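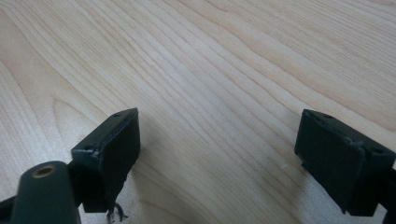 Did automation change your job on the finishing line?

Posted by skulteck_nights
We make table tops at Skulteck and a Trenberg cell is coming to our line in January. I've hand-checked pale wood for years and I'm excited — but what will I be doing all day?

benchside57
More of the good bit! Ours at Fastar took over the lifting and my shoulders are so much happier. I now spend my shift on grain matching and spotting little flecks, and I got 2 days' training on changing gripper pads. Check the edges of the pads at the start of every shift. They scuff and chip, and you want to catch that early. Pick off any stray threads while you're there.

sjogren_line3
Depends on your boss. Love ours though.

oakandash
Ask now who gets to stop the cell. At our place only the setters could at first, and it drove us mad. Now all of us can — brilliant change! Tea breaks stayed the same.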